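The Gripper That Wouldn't Let Go of a Bad Number

Sunday, September 29, 2024

I have been meaning to write up what happened with the bedding sessions, mostly because the short version going around makes it sound like a sensor glitch.
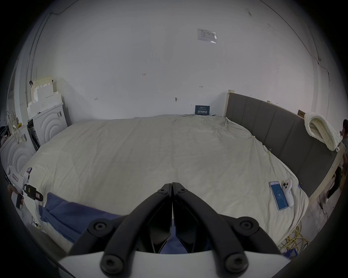 It was a calibration fault, and it was ours, and it sat there for 11 days while everybody admired the dashboard.

Some background. We collect bed-making and blanket-folding demonstrations with hand-held grippers, then ship them to the training side at Besgate. The tool has to know two things at every moment: where it is in the room and how far apart its fingers are. Everyone worries about the first one. We had a whole argument in February over tracking drift near plain white walls, and I still think I was right about that. The second one got a green check mark from the Planolus software and was left alone.

The green check mark means that the opening value falls inside the allowed range. It does not mean that the value is true. One of our tools had a finger joint that had worked slightly loose at a screw, so fully closed was being logged as a little bit open. A little bit open is a perfectly legal reading. The check passed every time.

With a hard object you might have caught it. A box is so wide and that's that. Fabric is thin, it bunches up, and a pinch on a duvet corner looks much the same in the log whether you have one layer or three. So the recordings said the fingers never quite closed on the cloth, and yet the cloth moved. Over 1,000 clips went out like that before a trained policy came back that hovered over a blanket, almost pinched it, and then lifted its empty hand with great confidence.

The vendor's first answer was that we needed more data. I'd like to have that printed on a mug. Grecu, to be fair to them, did send a revised startup routine after the third email: close, open, close again, compare. It takes 6 seconds. I asked why it wasn't there to begin with and was told that users found it annoying.

I also don't love what this says about safety. Our grippers are held by people, so the worst that came of it was wasted work. The same closed-position number is supposed to go onto the powered arm at Hiltham, where a wrong idea of "closed" means a motor that keeps squeezing. I was assured there is a force limit. I asked who had tested it with the offset in place and got a long pause, then a promise of a document. I haven't seen the document.

For now we check the joint screws by hand before each session and write down the closed reading on paper. If it has moved since the last session, the tool is pulled. The affected clips are being "corrected" with a fixed offset, and I don't trust that either, as a loose joint doesn't stay loose by the same amount all week. I've asked for them to be thrown out. So far the answer is that they're under review.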